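Search this site
Search
Diary: the back room, July 2022

Last updated July 2022

Second week of humidity logging. The plan is unchanged from May: leave one sensor at floor level and one at head height, read both morning and evening, and change only one thing at a time.

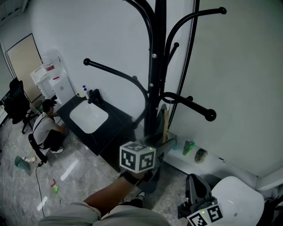 Evening reading was 6 points higher at the floor than at head height, the same gap as yesterday. Door closed all day, window closed all day, fan off. I had expected the gap to close after the drain trap was refilled. It did not, so the trap is off the list of suspects for now.

Swapped the two sensors to rule out a calibration error. Left them 46 minutes to settle, then read again. The gap stayed with the floor position. Both are Utix units from the same box and I am now satisfied that they agree with each other closely enough for this purpose.

Bahman Shojaei came by after lunch with his moisture meter. Pin type, older than mine, better pins. We took readings along the baseboard at hand-width spacing, starting at the door. Normal until the last stretch before the corner, then a steady climb. He thinks vapor is coming up at the slab edge. I think it is the supply line, because the climb begins close to where the line enters the wall. Neither of us has enough to settle it. He also pointed out that my meter is set for softwood and the baseboard may not be softwood. Correct. All my May numbers carry that error, although the shape of the curve should survive.

Water meter test: shut every tap at 200 past the last whole unit on the small dial, came back 29 minutes later, no movement. This rules out a fast leak. It does not rule out a slow one. Will repeat overnight, with the refrigerator line shut as well. I forgot it today.

Called Mirzaei about the replacement extractor. Ritu Yadav took the call. The model I wanted has a fixed overrun timer and the next one up has a humidity trigger with an adjustable set point. She will send the wiring sheet for both. I asked whether the backdraft flap is included and she was not sure. Duct run is short with one bend, so either fan should manage the rated flow. I would still prefer the trigger. A timer only runs when someone has used the switch, and the floor reading climbs on days when the room is not used at all.

Paint: the test patch behind the door has been up long enough to judge. No blistering, no color change. Scraped one edge with a blade and it held. Postidby delivered the second can with a dented lid but a good seal, so I kept it.

Mamta Thakur wants her dehumidifier back by the end of the month. It has not been switched on since the logging started and should stay off until the overnight meter test is done, otherwise the numbers mean nothing. Wrote to say she can have it sooner if she needs it.

Tomorrow: plastic sheet taped to the slab near the corner, all four edges, left for a full day. If moisture forms under it, Bahman is right. Need wider tape. Existing roll does not stick to the sealer.

Separate item. The notebook is nearly full and the columns are too narrow for remarks. Ruled the next one with a double-width last column.

Contact | Copyright 2022 | Back to top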